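Steden Forum > Laundry & Linen > Two-arm folding cells, staffing impact

palaniappan_ops
August 25, 2018
We put a two-arm cell on small cloths at Fikasance in March. It rolls them and puts them in a bin. Hand table output was 667 per shift, the cell does 600. Two people moved from rolling to sorting and inspection.

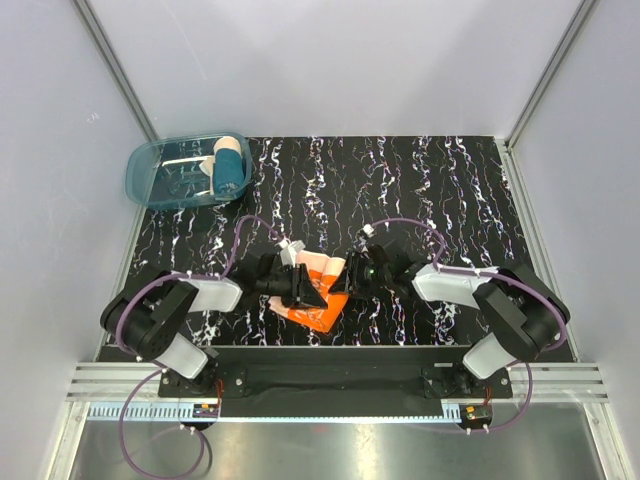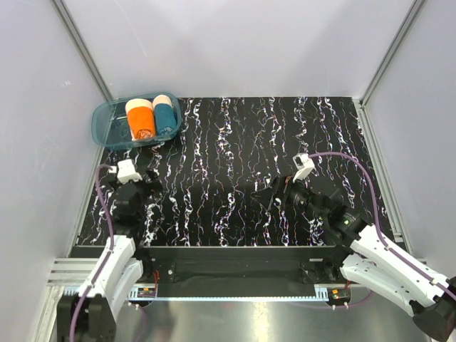 Sorting is harder on the shoulders than rolling was. I did not plan for that, and I would like to hear how others rotate staff.

dosell
So you lost output and gave people the worse job. What was the gain?

palaniappan_ops
It runs through breaks and the late shift. The 600 is day shift only.

lintrap3
Disagree with dosell. Rolling is the same wrist motion all day. We rotate sorting every 100 minutes and complaints dropped.

dosell
Complaints dropping is not a measurement. Who clears a misfeed, and is that person paid at operator grade?

palaniappan_ops
The inspector clears it. Same grade as before. Under review.

dosell
Then that is your answer on what changed.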